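1/ Friday night post about a cup and a bottle, because I have been drinking more water this week than in all of April and I need to tell someone!

2/ The cup is pink. Salmon pink, a bit darker when you look down inside. Against all that white it makes me so happy. 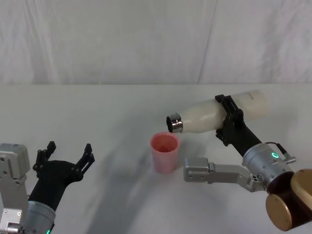
3/ The bottle

White, slightly creamy, tall and narrow. I got mine at Bedico after eyeing a Lideo one for ages, and I love the shape of the shoulders. With the cap off you get that shiny threaded neck – my favorite part, weirdly.

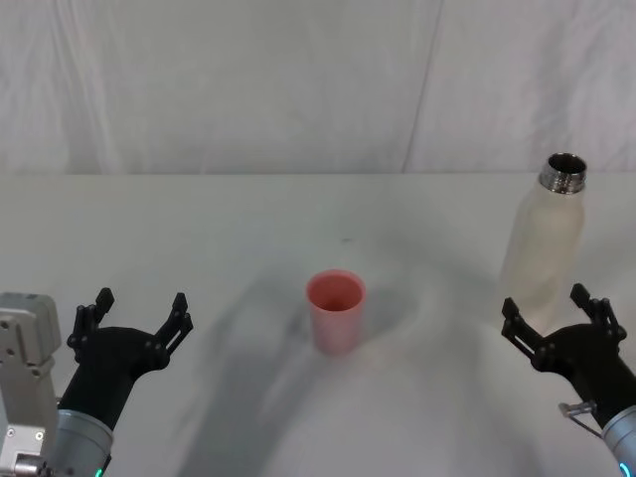

And I like pouring into a cup so much more than drinking straight from the bottle. It slows me down, I taste the water (yes, water has a taste, come at me), and I go back for more. I was stuck at 3 cups a day for years. Now it's 5!

4/ Someone asked if the bottle tips over easily. Mine hasn't yet, and my desk at Osura wobbles every time a truck goes by.
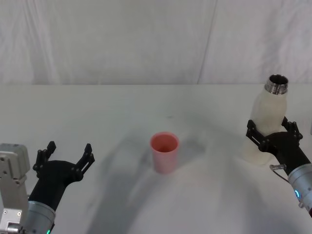

Pink cup, white bottle, white table.

5/ I even wrote a tiny piece on it for our neighborhood newsletter, the Lumbantobing Letter. They gave me half a page! Pasting the end of it below. 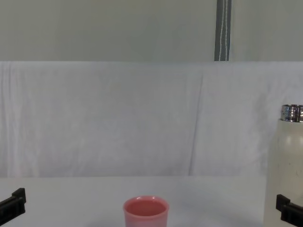 No. 59, p. 3

"Pick a cup in a color you love and leave it where you'll see it. Fill it before breakfast. Fill it again at lunch – you'll want to."

6/ Okay, going to get a refill. Show me your cups!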